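15/01/2024 — bench tidy, room 2

Started on the white table after lunch, mainly because I couldn't find the Ketari order and Xinyi Fan needs it for the April build. Three weeks of bits had piled up on it! Everything with a Fornar label went back to the tall cupboard, and the loose screws are all in one tub for now (sorry, I know, I'll sort them when I've got the patience).

Cables next. I've left the red and green ones where they were routed, with the green still hanging in its big loop — I did think about tying it up, but Xinyi likes the slack and I'm not going to argue over a cable tie. Black and grey bundle left alone as well. 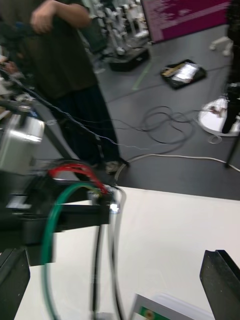 Still to do

Wipe the tabletop down properly, with the Jarnoton spray and not the one that leaves streaks.

Find the Ketari box. Order number ends 3791, and the delivery note says it was signed for, so it must be in the building somewhere.

Ask Rezende whether they'll swap the short leads for longer ones. I'd take the 3000 mm if they have it.

Label the drawers again, the tape has gone all curly.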